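Speaker notes – equipment planning talk, Vustenden, 9/6/21
Ľudovít Machala

Slide 1. Title

Say hello, say who I am. I run purchasing for the handling side at Kinsella. Talk is on what we wish we had put in the budget before we ordered. Questions at the end, but let people interrupt on the cost slide.

Slide 2. What we were asked to buy

The request that reached my desk said "grippers, plus arms to match." No quantities, no list of tasks. I sent it back. Second version asked for 4 hand-held grippers and 2 arms, with the arms to come later if the hand-held work gave us something to use. That split is the main thing I want people to take home, so go slowly.

Hand-held units can go to wherever the objects are. An arm needs a mount, a power drop, a guard plan and a person on site. Those are separate lines with separate approvals, and at our place they took 90 days to get through.

Slide 3. List the tasks first

Before asking Pronby or Wultesia for a quote, write down what the fingers have to close on. We had "boxes" on our first list. One word. It covers picking up a box, holding a flap, gripping a wall and taking things out.

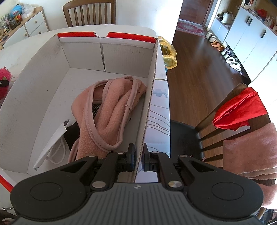 Slide 3 photo: finger pads on either side of the box wall, pink fleece inside.

Leave this one up for a minute. The wall of the box is thin and stiff. The fleece is thick, soft and folded. There's a looped cable in there too. If all of that is in your plan, then the quote has to say what pad comes with the unit and what a spare pad costs. Ours left out the spares. Ask the room who has pads as a budget line.

Also point at the pads: one is in the box, one is outside. You need clearance on both sides for that, so put the opening width on the task list next to the object.

Slide 4. Costs that aren't in the quote

Read these out, don't rush.

Spare pads and pins. Order with the first batch, shipping was the bigger half of the bill when we ordered later.
Storage. We ran out in June and had to ask for more in the middle of a quarter.
Objects. Boxes get crushed and have to be replaced. I now put in 50 boxes at the start.
Time for people. Somebody sets out the table, somebody checks the recordings. Put hours down, even if the hours come from your own staff.
Repairs. Find out who pays for shipping both ways.

(Skip the exchange rate story if we are behind.)

Slide 5. When to buy the arms

We set a gate. The arms order goes in when the task list has been stable for a full month and the site has signed off on the mount. Finance liked this because the money stays in the plan but isn't committed. The engineers liked it less – they wanted the arms on the floor first. Be fair to them here, lead times are long and they had a point.

Slide 6. What I would change

Get the quote per task as well as per unit. Buy one spare gripper. Ask both vendors for the same pad so parts can be shared, and get the answer in writing.

Back to the cost slide for questions. Template is on the handout, last page.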